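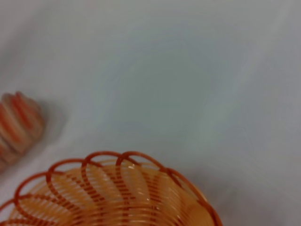 Edine Farmland Ownership Records

Version 12 of the county-level table of agricultural land held by foreign and out-of-state buyers. Maintained by the Koo land records project.

Contents

parcels.csv has one row per recorded transfer. owners.csv has one row per buyer, after name matching. counties.csv gives totals by county and year. Join parcels to owners on owner_id.

Coverage

The table covers 49 counties. Transfers under 12 acres are left out. Leases are included only when the term is ten years or longer, and they carry the flag L in the type column.

Sources

Deeds and transfer filings come from county recorders. Company registration records were used to trace parent firms. Where a parent could not be traced, parent_country is blank. A blank does not mean the owner is domestic.

Known problems

Itov County reports acreage rounded to the nearest ten. Gino County changed its parcel numbers in December, and 700 old numbers have not been matched to new ones. They are listed in unmatched.csv. Sale prices are missing for most transfers between related companies.

Owner names were matched by script and then checked by hand for holdings over 900 acres. Smaller holdings were not checked, so expect some duplicates.

Use

Free to reuse with credit. Please cite the version number, as totals change between releases. Do not use the table to settle title or boundary questions.

Corrections

Send the parcel_id and a copy of the deed. Fixes go into the next version and are listed in changes.txt.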